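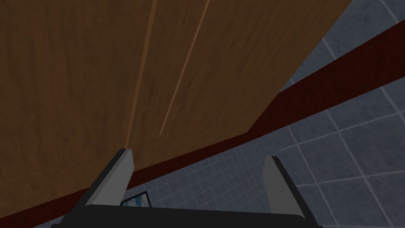 Brown wood grain with two lighter seams

Interior double doors rub in summer, fine in winter. Plane them or wait?

Posted Wednesday, June 23, 2021

We have a pair of old wood doors between the dining room and the front room. From November to April they close fine. Once it gets humid they bind where they meet in the middle, about a hand's width down from the top, and one of them scrapes the head jamb. Last August I had to put my shoulder into it. My brother-in-law says take a plane to the edge and be done. I don't want a big gap all winter. The hinges look original. The house has no central air, only a window unit upstairs. What would you do first?

gistero_house

Don't plane anything yet. Check the hinges. On old doors the top hinge works loose and the door drops toward the middle, so you get rubbing near the top of the meeting edge and you blame the weather. Open one door halfway and lift on the knob. If it moves up, the hinge is loose. Take out the top screws one at a time and put in longer ones that reach the stud. Three-inch is usual. If the holes are stripped, glue in a piece of dowel, let it dry overnight and drill again. I did both of mine for under $8.

If that doesn't fix it, look at the tops and bottoms of the doors. Painters skip those edges all the time and bare end grain takes in moisture fast.

odcombe30
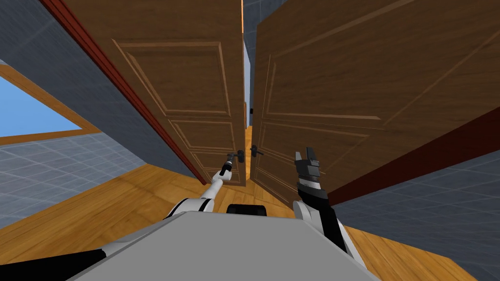 Hinges first, agreed, but you also need to know where the wood is moving. A solid slab and a framed door don't behave the same. On a door with raised molding around recessed panels, one large on top and a smaller one near the floor, like the left door there, a traditional build lets the panels float in grooves and most of the width change comes from the two upright stiles. It is usually small. If the panels have been painted in tight they can push the joints apart, so run a knife around the inside of the molding before you do anything else. Mark the rub with chalk on a humid day. If you still have to remove wood, take it off the hinge side so the meeting edges stay as they are, and seal the bare edge the same day.

I run a dehumidifier set to 50 percent and haven't touched my doors since.

traron

Just sand it. Mine stuck for years, 10 minutes with coarse paper and it was fine.

yap_400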